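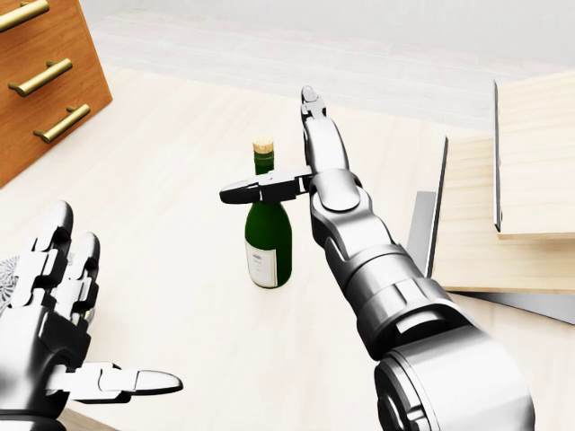
The Maeng grip fault was a software error in the Trarnel household robot simulator. It caused a simulated two-handed robot to open its right hand while lifting a bottle by the neck. The fault was first logged at the Gronstead test group on 30th January by Awuor Nyanda.

Of 1,721 recorded lifts, 872 ended in a drop. The logs listed most of these as successful – the checker read the bottle's height eight steps before the end of each run and never looked again.

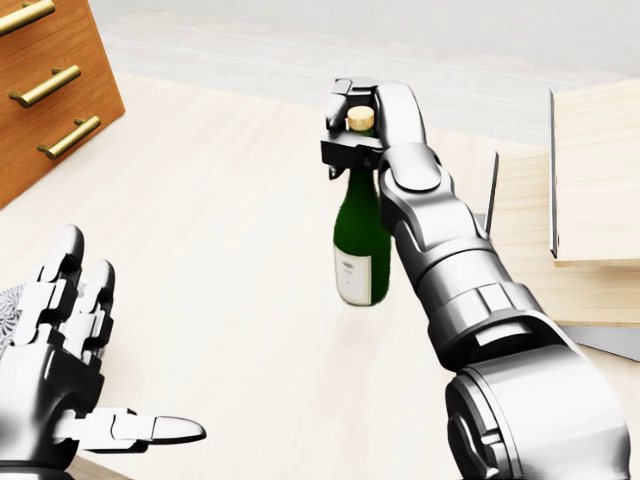 Chaminda Weerasinghe traced the fault to the contact model, which dropped the force reading when a finger pressed on a narrow, curved surface. The controller took the missing value as zero and released its grip. A fix was issued in March, along with a second height check on the last step.

Results from the earlier runs were withdrawn. The fault did not affect flat-sided objects.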